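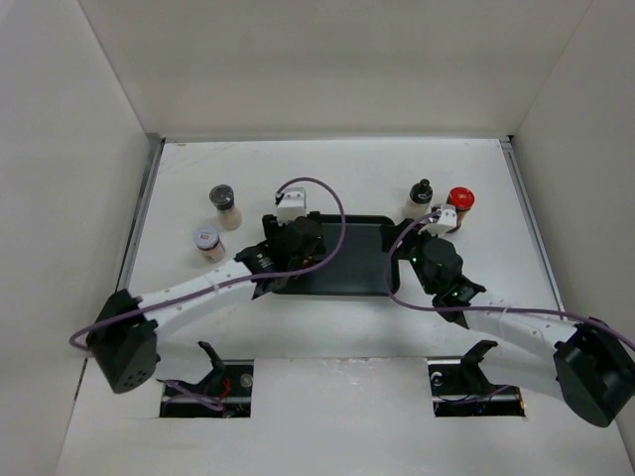 How much programming do I need before I start this module?

Very little. If you can read a short script and say in your own words what it does, you have enough to begin, and the rest comes in the first few weeks while you are busy with other things. People who have never written a line have done well here, and people who write code all day have sometimes had a harder time of it, mostly through wanting to skip the parts where you sit and watch an arm move.

Two-Arm Manipulation: handout for the project half of the term

Welcome back, and well done for getting through the theory weeks. I know the rotation matrices were a slog, and I know some of you are still cross with me about the second problem sheet (fair enough, the sign in part three was wrong, and I have given everybody the mark). From now on we spend most of our time at the bench, and these notes are meant to sit next to you while you work. They are long. Read the first half before your first session and keep the rest for when you get stuck.

The task

Each group will teach a pair of arms to season a tray. By that I mean: pick up a container from one side of the tray, bring it over, tip or shake it above the tray, and put it back where it came from, standing up. The tray stays in the middle. The containers live on either side of it, two to the left and two to the right, and they are all different shapes, as containers in a real kitchen tend to be. We have shaker types, squat jars and a bottle with a narrow tip, and you will find out very quickly that a grip which suits one of them is hopeless for another.

I chose seasoning because it sounds so easy. You have been doing it since you were small and you have never once had to think about how far to turn your wrist. When you try to put it into a robot you discover that it is a grasp, a lift, a carry, a tilt, a rhythm and a careful placing down, and that the placing down is the part you will still be working on in the last week.

The two benches

We have two set-ups, and they have had names for longer than I have been teaching the module. Alum is the one nearest the door and Ban is the one by the sink. They are built to the same plan, but they don't behave exactly alike, so please don't train on one and test on the other and then come to me in despair. Choose a bench in your first session and stay with it. The booking sheet is on the wall between them.

The software you will use for recording is called Nasach. It was written by students on this module some years ago and has been patched by every group of students after them, so it has a few oddities. The manual is in the shared folder. If you fix something, write down what you fixed at the bottom of the manual, with enough detail that a stranger could undo it.

What a demonstration is

You will be guiding the arms through the task by hand, using the leader controls, while Nasach records the joint positions and the camera views together. One complete run from start to finish is one demonstration, which we also call an episode. The start is both arms at rest with everything in its place. The finish is both arms at rest with everything in its place again and the seasoning done.

Please take your time over them. Almost every group begins by racing, I think because there is always somebody watching, and the result is a pile of jerky recordings with a pause in the middle where you lost your nerve. A model trained on those will be jerky and will lose its nerve in the same spot. It is rather charming the first time you see it and much less so by the tenth.

A few habits worth having:

Move at the speed you would like the robot to move.
Don't hover. If you aren't sure where to go next, stop the recording, talk it over and begin again.
Bring the gripper to a container from the side, low down, with the fingers already open.
Use the arm on the same side as the container. Crossing over can be done, and I have seen it done beautifully, but leave it until your basic version works.
Keep the idle arm well back while the other one is tipping. Two arms over one tray is a crowd.
Vary the starting places a little from run to run. A finger's width either way is plenty to begin with.

That last one deserves another sentence or two. If every container stands on precisely the same spot in every recording, the model can do perfectly well by ignoring the cameras and going to the same place each time. Then a visitor nudges a jar and the gripper closes on thin air. Small shifts, made in all directions, are what force it to look.

How many is enough?

Last year's groups recorded 3,968 episodes between them across both benches. When we went through the lot together, 2,230 were kept. I tell you this partly so that you don't feel bad about throwing work away, and partly because the groups that threw away the most, early on, ended up with the best models. A group which deletes a bad run straight after recording it loses a minute. If you leave the sorting until the end you lose a whole session, and you will be much too kind to your own recordings because by then you'll be fond of them.

For your first trained model I suggest 34 good episodes with a single container. That is a small number and the model will be poor, but it will be poor in ways you can learn from, and you will have seen the whole chain work from end to end. Then record more where it is weak. Please don't record hundreds of runs before training anything. I say this every October and every year one group does it anyway.

What to throw away

Delete an episode if a container falls over, if the tray gets pushed, if the arms touch each other, or if somebody's hand comes into a camera view. Delete it as well if the recording has dropped frames, which Nasach will tell you in a small line of text that is very easy to miss (look at the bottom left of the window, under the timer). If a grasp fails and you recover neatly and carry on, keep it and tag it as a recovery. Those are precious. A model that has only ever seen perfect grasps has no idea what to do after a clumsy one.

Cables

I'm going to go on about cables for a moment, so bear with me. They need slack, as the wrist has to be able to turn all the way over when you tip a container, and a tight cable will either pull out of its socket or hold the wrist back just enough to spoil your recording. Too much slack, though, and a loop drops down in front of the gripper and starts sweeping things about. Before each session, take the arm slowly through its full tipping movement with nothing in the gripper and watch the cable the whole way. If it snags, sort it out then. Clips are in the top drawer.

Never pull on a cable to move an arm. I don't mind how small the adjustment is.

Safety and good manners

The arms are not very strong but they are quicker than you expect, and they will not notice you. One person drives, and one person keeps a hand by the stop button, and you swap every half hour whether you feel tired or not. Long hair tied back, lanyards off, sleeves rolled. Nobody reaches into the work area while the motors are live, including to rescue a falling jar. Let it fall.

At the end of your booking, park both arms, switch the motors off before the computer, wipe the table and the tray, and put the lids on. Contents get into the gripper joints if they are left lying about, and the fine powders are the worst. There is a soft brush for the joints. Please don't use water on them.

If something smells hot, switch off at the wall and come and find me. I would far rather be fetched ten times for nothing.

The written report

The limit is 900 words, and it is a real limit. I would like to know what you tried, what went wrong, what you changed and what happened afterwards. Tables of results are welcome and don't count towards the total. Film of your best run is welcome too, but send me an ordinary run alongside it, because I shall ask what happens on an ordinary day.

There are no marks for the finished robot working well. I say so every year and I'm not sure I'm believed, so let me put it another way: one of the highest marks I have given went to a group whose arm never once managed to put the bottle back upright. They had worked out exactly why, they had tested their idea properly by changing one thing at a time, and they wrote it up so clearly that the next year's group fixed it in an afternoon.

The open session

Near the end of term we run both benches for visitors, and the groups from the Ziva club usually come over to see what you've made. They are mostly younger than you and they ask wonderful questions, so be ready to explain what your model can see and what it can't. It is a relaxed couple of hours, starting at 4 p.m., and there is cake, well away from the robots.

Before your first session

Read as far as the section on what to throw away.
Agree in your group which bench you want, and have a second choice.
Bring a notebook made of paper. You will want to write things down while your hands are busy and the computer is recording, and a notebook propped open beside the keyboard has served people very well.
Try the tipping movement at home with a pepper pot, slowly, watching your own wrist. Write down where your elbow goes.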